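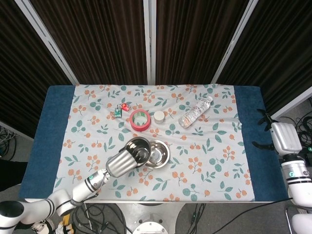 Fig. 5. Leaf-print cloth on over the blue pads, panels up behind, steel bowls at the front.

5. Dressing the table

Do section 4 first (legs, feet, level). If the top still rocks, go back. Applies to the Plondden table with the Droklow panel set. Older Nallow panels use a different foot, see the December sheet.

What you need out of the box or the cupboard
Padded borders, dark blue
Printed cloth, cream with the green leaves and orange berries
Ribbed panels, dark brown, gray metal frames
Steel bowls
Tabletop items, see 5.3
Tape measure

5.1 Panels

1. Carry panels upright. Two people for the center one.
2. Center panel first. Straight, parallel to the back edge of the table. Leave 300 mm between the table and the fabric.
3. Left panel next. Angle it in toward the table, not square.
4. Right panel same way, opposite angle.
5. Push the frames together at the uprights, then turn the locks. Finger tight, then a quarter turn more.
6. Lean on each frame lightly. Any movement, redo the locks.

CAUTION: Hold panels by the metal. Pulling on the ribbed fabric lifts it out of the channel and it does not go back in nicely.

Note: Fabric is dry clean or soft brush only. Brush along the ribs, never accross.

5.2 Pads and cloth

1. Wipe the top. Let it dry fully, 10 minutes.
2. One pad on the left end, one on the right. Press the hook strip down hard along its whole length.
3. Unfold the cloth in the middle of the table. Printed side up (the back is paler, easy to miss in a hurry).
4. Pull toward the ends a little at a time, alternating. Stop while the blue still shows at both ends.
5. Smooth from the center out with flat hands. Small ripples across the middle are fine. Folds are not, a bowl will rock on a fold.
6. Check the front drop. Should not touch the floor.

Note: Cloth still creased from the packet? Cool iron on the back. Steam is OK. Do not iron it on the table, the pads will mark.

Spare cloth is part no. 1263. Order from Lukoševičius, same print. Plain version fits too but shows every water spot.

5.3 Tabletop items

Work from the back to the front. Less reaching over stuff.

1. Small pieces go back left. Green board piece with its white connector pointing up, the little red plastic one beside it on the right.
2. Red tape in front of those, flat on its side so you see the hollow middle. Don't stand it on edge, it rolls.
3. Short white container to the right of the tape. Upright.
4. Water bottle further right, lying down, at a slant. Cap pointing to the back right. Cap tight before you lay it down!
5. Steel bowls last, front and center, side by side. Right one slightly further back than the left.

CAUTION: Don't drag bowls on the cloth. The rim of the foot catches and the whole lot moves with it. Lift, place, let go.

Note: Crushed or crinkled bottle is fine to use. A leaking one isn't. Squeeze it over the sink first.

5.4 Bowls, care

Rinse and dry right after use, inside and out. Soft cloth. No scouring pads, they leave rings that wont polish out. Fingerprints come off with a drop of dish soap. Store nested with a paper towel between.

5.5 Quick check before you leave it

Table level, locks turned
Blue visible left and right
No folds under a bowl
Bottle cap tight
Nothing resting against the panels

5.6 If something's off

Cloth creeps to one side: pad underneath has come loose. Take everything off, press the strip down again, start from 5.2 step 3.

Side panel drifts open: lock not home, or floor slopes. Try the lock first. Felt shim under the outer foot if it still moves.

Bowl rocks: fold or crumb under it. Lift and look.

Water on the cloth: blot, don't rub. Lift the cloth and check the pad. Wet pads come off and dry flat, away from a heater.

Section revised July 2025, D. Pētersons. Missing parts or a wrong cloth in the box, contact Ott Bite with the number from the inside of the lid.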